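Home Wiring Basics, handout 6: power strips

Okay, on to the thing we all own too many of. I've put a plain white strip on the table for this one, and I want you to really look at it before you plug anything in - most people never do.
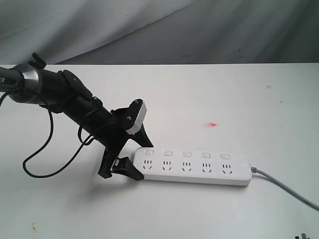
Add up your loads first. My kettle at home draws 771 watts, which is fine, but put a heater on the same strip and you're in trouble fast! Never run one strip off another, either. Kojo Ofori asked about switches last time, so compare a strip with one master switch to this kind.

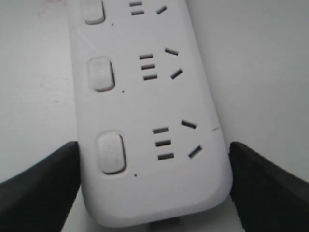 Fig. 2. Outlets with a rocker switch beside each.

Read section 3 before lab, please.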